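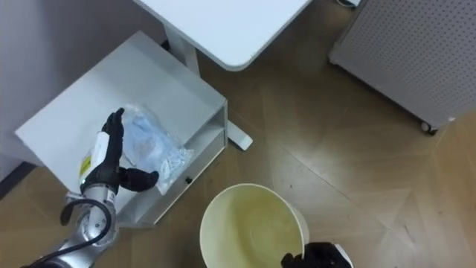 낮은 수납장이 방을 바꿔준다는 말

7월 내내 집 정리 글만 찾아 읽었다. 하나같이 높은 가구를 치우고 낮은 흰색 수납장을 들이라고 했다. 시야가 트이고 방이 넓어 보이고 마음까지 가벼워진다나. 마음 이야기는 일단 믿지 않기로 하고, 앞이 트인 흰 수납장 하나만 두고 살아보기로 했다.

결론부터 적자면 넓어 보이기는 한다. 바닥이 나무 느낌이라 흰 가구가 붕 뜰까 걱정했는데 그건 괜찮았다. 문제는 윗면이다. 낮고 평평하고 손 닿기 좋은 판이 있으면 사람은 거기에 뭔가를 올린다. 지금은 하늘색 뭉치가 든 투명 비닐봉지가 오른쪽 가장자리에 올라가 있고, 봉지 귀퉁이는 앞쪽 모서리 밖으로 살짝 늘어져 있다. 아래에 칸이 버젓이 있는데도 그렇다. 허리를 한 번 굽히는 게 그렇게 귀찮은 일인가 싶지만, 내가 그러고 사니 할 말이 없다.

투명 봉지 수납에 대하여

정리 책 중에 로헬리오 엔리케스라는 사람이 쓴 게 있다. 거기서는 내용물이 보이는 봉지에 나눠 담으면 찾는 시간이 줄어든다고 한다. 찾는 시간은 줄었을지도 모르겠다. 대신 꼴이 별로다. 불투명한 상자는 안에서 무슨 일이 벌어지든 겉은 네모난데, 투명 봉지는 구겨진 걸 구겨진 그대로 보여준다. 게다가 봉지는 서 있지를 않는다. 세워두면 눕고, 눕히면 미끄러진다. 책에 실린 사진에서는 전부 꼿꼿하게 서 있던데 안에 두꺼운 종이라도 받친 게 아닐까 의심하고 있다.

그래서 메사이드라는 가게에서 파는 봉지용 칸막이를 살까 하다가 말았다. 봉지를 정리하려고 칸막이를 사고, 칸막이가 안 맞아서 또 바구니를 사는 순서를 이미 한 번 겪었다. 그때 산 그루논 바구니 3개는 지금 베란다에서 서로 포개진 채 아무것도 담고 있지 않다. 수납용품을 수납하고 있는 셈이다.

칸 안쪽은 아직 판단 보류

수납장 아래 칸은 상자처럼 파여 있고 안에 선반 판이 하나 있다. 옆판은 얇다. 무거운 책을 잔뜩 넣어도 되는지는 모르겠고, 시험해 볼 생각도 없다. 앞판에는 작고 까만 동그라미가 하나 있는데 온통 흰 가구에 그것 하나만 까맣다 보니 자꾸 눈이 간다. 흰색 스티커를 붙이면 된다는 조언을 들었다. 붙이면 이번에는 스티커가 보일 것 같아서 그냥 두었다.

흰색이 깔끔하다는 말도 절반만 맞는다. 깔끔할 때만 깔끔하다. 먼지보다 머리카락이 더 문제인데, 전에 쓰던 갈색 서랍장에서는 본 적이 없던 것들이 여기서는 다 보인다. 서랍장 시절에 방이 더 깨끗했던 건 아닐 테니, 그동안 모르고 살았다는 뜻이겠다. 모르고 살 때가 편했다.

휴지통은 뚜껑 없는 쪽으로

의견이 갈리는 부분이 휴지통이다. 요즘은 다들 뚜껑 있는 것, 발로 밟는 것, 손을 대면 열리는 것을 권한다. 나는 크림색에 둥글고 입구가 넓은 것을 수납장 근처에 두는 쪽이다. 뚜껑이 있으면 그 위에 영수증을 올려놓게 된다. 수납장 윗면과 똑같은 원리다.

흠이 없지는 않다. 안쪽 벽이 누르스름하고 희미하게 거뭇한 자국도 하나 있다. 위에서 내려다보면 속이 훤하니 모른 척하기도 어렵다. 봉투를 씌우면 가려지겠지만 둥근 통에 봉투를 씌우면 테두리로 비닐이 삐죽 나오고, 그게 싫어서 안 씌우고 버티는 중이다. 베이킹소다에 40분 담가두라는 글을 읽었는데, 같은 글에서 식초도 같이 부으라고 하길래 신뢰를 거두었다. 다음에 솔로 한 번 문질러 보고 그래도 남으면 남는 대로 쓸 작정이다.

다음 할 일은 윗면 비우기다. 봉지는 아래 칸에 넣고, 일주일 동안 위에 아무것도 안 올려볼 생각이다. 사흘쯤 갈 거라고 본다.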